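Section 2: Setting up your Cindelley countertop water filter

Read this section through before you start. We know you won't, so the cautions are placed where you are most likely to trip over them.

Before you begin

Choose a flat spot within reach of the tap. The Cindelley weighs very little empty and a great deal full, so don't plan on moving it later. Keep it out of direct sun, which encourages algae, and away from the toaster, which encourages nothing good.

Fitting the cartridge

1. Wash your hands. The cartridge is about to touch everything you drink until June, or whenever you remember to change it.
2. Take the cartridge out of its wrapper and soak it in cold water for 15 minutes. It will fizz. Let it.
3. Lower it into the upper tank, blue end down, and turn it clockwise until it clicks.
4. Fit the spout with one washer on the inside of the wall and one on the outside. Both on the same side is the most popular arrangement and also the leaky one.

CAUTION: Hand-tighten only. A wrench will give you half a turn more and a crack in the tank.

Flushing and first pour

5. Fill the upper tank to the line and let it drain through. Throw this water away, or give it to a plant you are on good terms with.
6. Repeat. The second tank may still look slightly gray – this is carbon dust and is harmless.
7. Fill a third time. This one is for drinking. 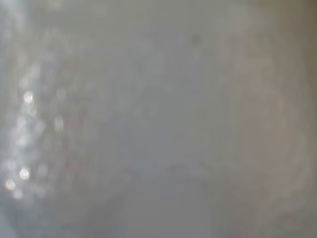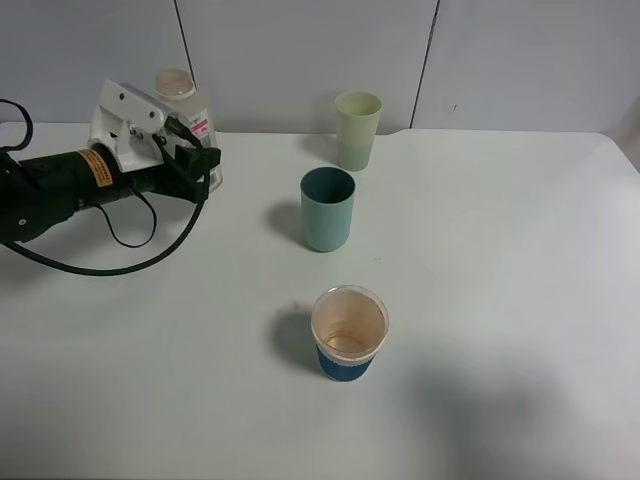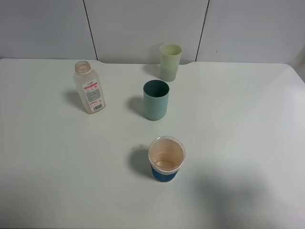
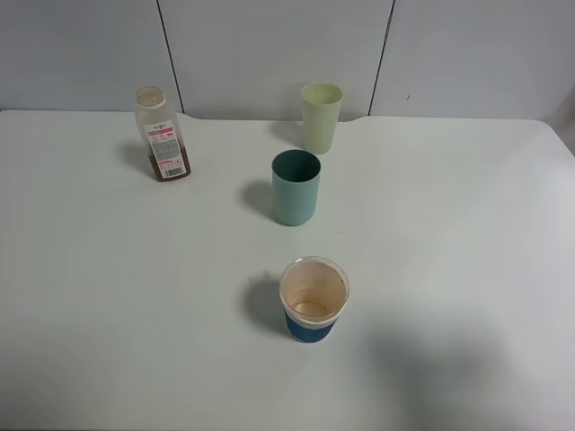
8. Taste it. If it tastes of swimming pool, the cartridge is not seated. Go back to step 3.
9. Set the reminder dial on the lid to today's month. The dial does not move by itself, whatever the first edition of this guide implied.

NOTE: Expect a full tank to take up to 50 minutes. Pressing on the lid does not hurry it.

If water stops coming through

An air bubble is the usual culprit. Lift the cartridge, tap it twice on the side, and refit. If that fails, order part 688 from Aidoo in Tollanbridge, or from the Clornlow counter if you prefer to complain in person. Have your receipt ready – they will ask.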